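Hi Kirsty,

Quick one from the Wimton bench before Tuesday's call. We're at 1056 usable demonstrations now, and I'm really pleased with that — July started slow! Most of the new ones are kitchen appliance tasks, button pressing above all, and Vasylyna has been reviewing them as they come in. She threw out 38 last week, nearly all for sloppy starts (mine, mostly).

Yevhen and I now swap over every 7 episodes, so the examples don't all carry one person's habits. The money side is fine. I'd still like to bring in 2 more rice cookers with different panel layouts, if Clerkico will stretch to it, and Arsen wants another week on the labeling tool before we train anything. I'll send the split by task once he's done.

Rostyslav

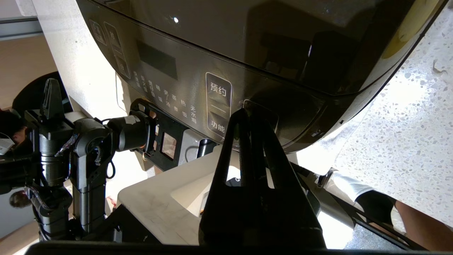 Last updated: Tuesday, 4:10 pm
© Clulerside | Contact us | Back to top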